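# Keeping a paper diary again

29 September 2019

I went back to paper in April, after years of putting everything into my phone.

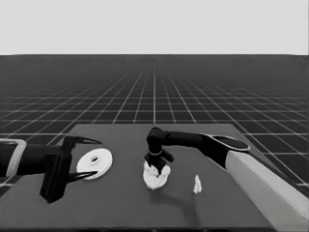 Why bother with a paper diary when the phone does it all? Mostly for the week view. On paper I see seven days at once and can tell at a glance that I have put too much into one of them. On the phone I only ever looked at the next thing.

The one I bought is a Stusard, page size a bit larger than a paperback, 177 pages. It lies flat on the desk, and the paper takes a fountain pen without the ink showing on the other side. The ribbon frayed within a month, so I put a dab of clear nail varnish on the end and it has held.

I tried a Plutico first. It had a nicer cover but the weekend was squashed into one small box, and most of what I need to remember happens at the weekend. It went to the charity shop with three entries in it.

My way of using it is simple. Appointments go in ink, anything that might move goes in pencil. Jobs with no set day go on a slip of paper tucked in the back -- if a job has been copied on to a new slip three times, I either do it that evening or cross it out. The gutters were on the slip for most of the summer. They are done now.

Birthdays were the slow part. I had 22 to copy over from the phone and found two of them were wrong, one by a whole month. I still keep the phone for alarms, because a diary in a bag can't remind you that the oven is on.

What I miss is searching. When the boiler was due its service I couldn't remember when the last one was, and had to turn pages until I found it. I have since started a list inside the back cover with dates for the boiler, the car and the dentist.

Next year's diaries are already in the shops. I'll get the Stusard again if they have it in green. The Nassar one looks decent too, but it starts the week on Sunday and I don't think I could get used to that.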